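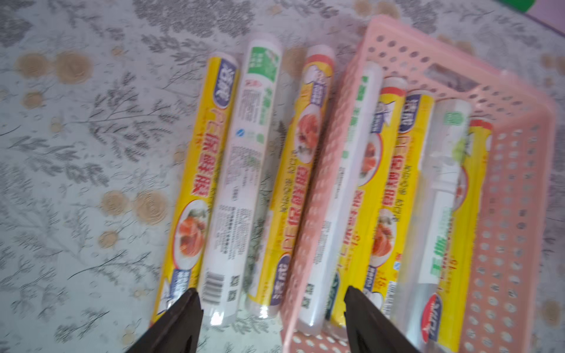
Cling film on a flowered tablecloth, with more rolls in the pink basket.

Wirthorpe Supper Club is looking for 15 home cooks to join our leftovers project!

We want to know how people store, share and use up food during a normal week. You'll keep a simple kitchen diary for 30 days, then come to 2 relaxed group meals at Doolan Hall, where we swap recipes and talk over what you wrote down. Any kind of cooking is welcome – big family pots, dinners for one, packed lunches, all of it.

You must be 18 or over and live in Wirthorpe or Grenent. Diaries start in June.

To apply, pick up a form at the Doolan Hall front desk. We'd love to hear from you!

Posted 7 January 2025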